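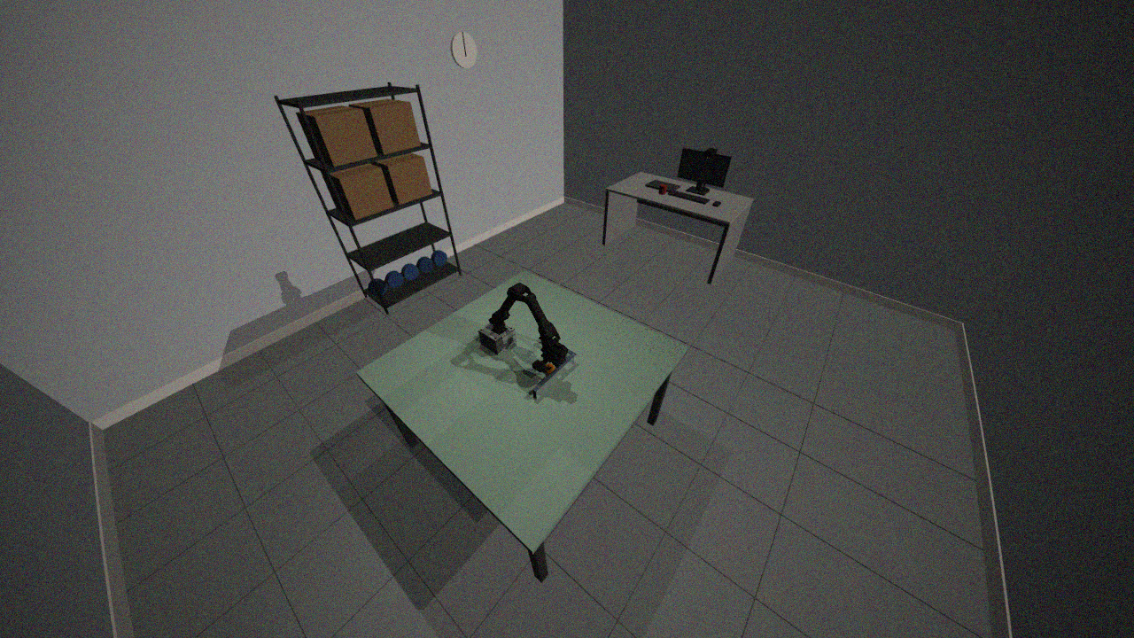

Kokkinos thinks the drift is in the base mount and says we should re-zero the arm before touching anything on the gripper.

Tuesday, sim cell, Dravby build. Re-zeroed first as suggested. Joint offsets came back the same as last week, so I left the base alone and went on to the gripper frame.

The Stolteo config had the tool center point 3 mm too long. Somebody (probably me, in August) copied it over from the old fingers. Fixed in the cell file and reloaded. Also dropped approach speed to 18 percent for the low moves over the bar – it was set for open-table work.

Changed today:

- TCP length, cell file only
- approach speed, low moves
- contact solver iterations up to 300

Left alone: table friction, lights, room assets.

Second check with the arm held low, same target as before.

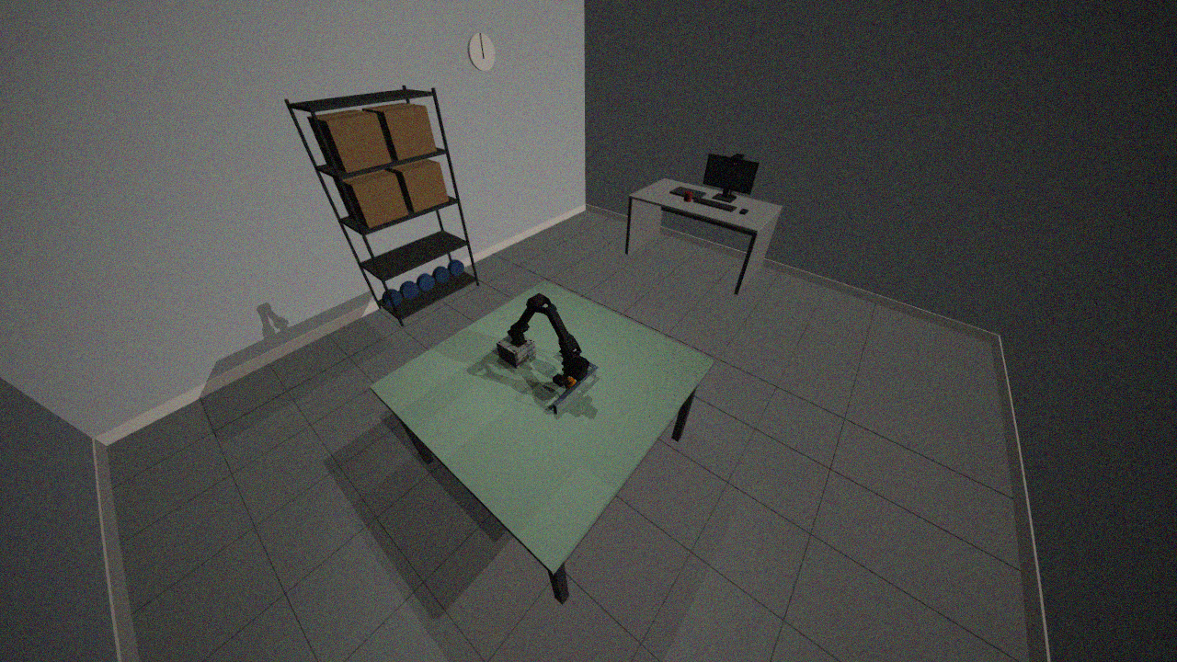 *Arm lowered at the bar, gripper next to the orange piece.*

Log is clean for that pose, no joint limit warnings. Haven't tried the far end of the bar yet. Overnight batch is queued on Tresar, 2,000 resets from the home pose – check the contact log before changing anything else. If the offset creeps again, look at the elbow encoder model next. Old cell file is kept with _prev on the name.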